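Winlow depot, coal handling and boiler house — walkround checklist
1 February 2024. Inspector: Zsolt Fülöp
Site run by Brastach. Export contract desk copied in, they asked.

1. Gate and weighbridge
Barrier OK. Weighbridge cert in date, copy in the hut.
Comment: trucks still queueing on the wrong side of the white line. Repaint before the next shipment comes in from Hai Phong.

2. Stockpile
Temperature probes read — pass. Highest was 64 C at the north end, limit on the sheet is 75.
Comment: don't like 64 much. Turn that end and read again next shift. Pile is also too close to the fence, move it back.

3. Conveyor A
Pull cords tested both sides, pass.
Tail guard — FAIL. Two bolts missing, guard moves by hand. Locked off till fixed, tag is mine, do not remove.
Comment: same guard was written up in November. Why is it on my list again?

4. Conveyor B
Pass. Belt scraper worn, not urgent. Ikex have the part on order, no delivery date yet.

5. Dust control
Sprays at transfer point running. One nozzle blocked, cleared while I was there.
Dust on the cable trays, thick. Vacuum it, no air lines please. Needs doing before hot work permits are issued for the stair repair.
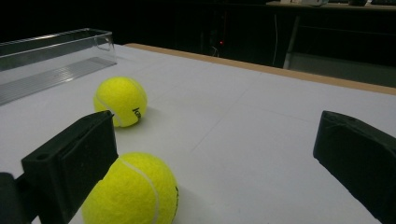 Hot work permits themselves: book is up to date, all signed off. Fire watch time should read 30 minutes minimum, two entries left blank. Shift leads to be reminded.

6. Extinguishers and hoses
128 units on the register, all tags checked. One missing from the pump room, bracket is there. Replace today.
Hose reel by the ash door leaks at the valve.

7. Boiler house
Safety valves — certs seen. Gauge glass clean.
Emergency lighting, pass exept the lower stair.
Comment: walkway blocked by crates for the Nechyporuk turbine job. Asked for them to be shifted, was told after lunch. Went back, still there. FAIL.

8. Ash yard
Pond level OK. Life ring present, rope frayed. New rope.
Warning signs only in English, half the contract crew reads Vietnamese. Signs in both languages pls.

9. PPE
Hard hats, boots fine. Dust masks — box at the control room empty. Fit test records not availible, send them to me.

Result: open, three fails if you count the missing extinguisher. Conveyor A stays off. Reinspect items 3, 6 and 7 once Brastach confirm in writing.

Z. Fülöp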